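10 November 2020
Jewellery storage trial, Skestville room, entry 4

Purpose: settle a packing order for the mixed jewellery lot before it goes to Ninura. Container is the open red box, white inside, divider left in. Working surface is the foam puzzle mat. The lid is not part of this trial.

Order used in the draft procedure: beaded bracelets first, then bangle and watch, fine chains last. Beaded pieces hold their shape and can be placed by the loop. Chains are to be closed at the clasp before they are lifted. Hair clips are listed separately on the Hao sheet.
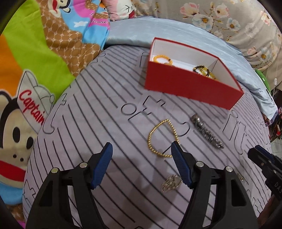
Does the divider need padding on either side? Leave it bare for beads and metal bangles; pad it only if a watch is stored with its glass against it.

Notes on layout. Two clusters are easier to check against the list than one heap. Overlap between bracelets is accepted where each can still be identified from above. Anything tangled is recorded as a single item until separated. Allow 5 minutes for separating a fine chain, then set it aside and carry on.
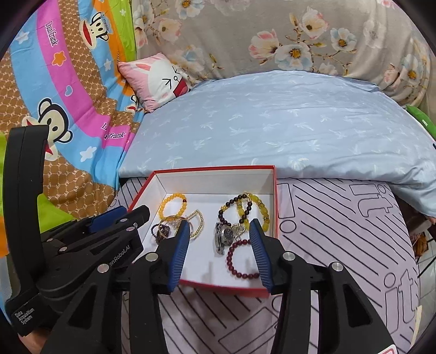 Red box with beaded bracelets, bangle and wristwatch, two clusters.

To do:
Revise Fluvness packing list, section 3, to give the watch a fixed position.
Try the red bracelet on the other side of the strip.
Cut 2 pieces of felt for the base.
Decide whether chains get their own pouch. Leaning towards yes, small zip type.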